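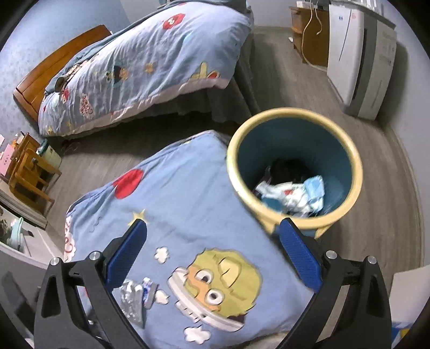 Fig. 1. Open jaws over the printed cloth, wrapper bin at right.

Equipment planning meeting, 5/9/25
Present: Man-lok Shek (chair), Pui-shan Fung, King-fai Hsieh, Pak-hei Kan (notes)
Apologies: Feng-yi Siu

1. Minutes of the last meeting. Accepted with no changes.

2. Finger pads. Hsieh reported stock at 69 pads. Kisar quotes $861 for a box of 50, blue, textured, same part number as now. Fung asked for a second quote from Yuen before the order is placed. Agreed.
Action: Hsieh

3. Hand-held grippers. Two more units requested for the bedroom tidying task – small packets and wrappers into a bin. Shek will approve one now. The other moves to the January budget.
Action: Kan to raise the order with Seltska.

4. Pivot pins. No spares on the shelf. Fung to add a set to the Seltska order if the shipping charge stays the same.
Action: Fung

5. Storage. Prorkevix rack deferred – Siu has the measurements.

Next meeting: date to be set by Shek.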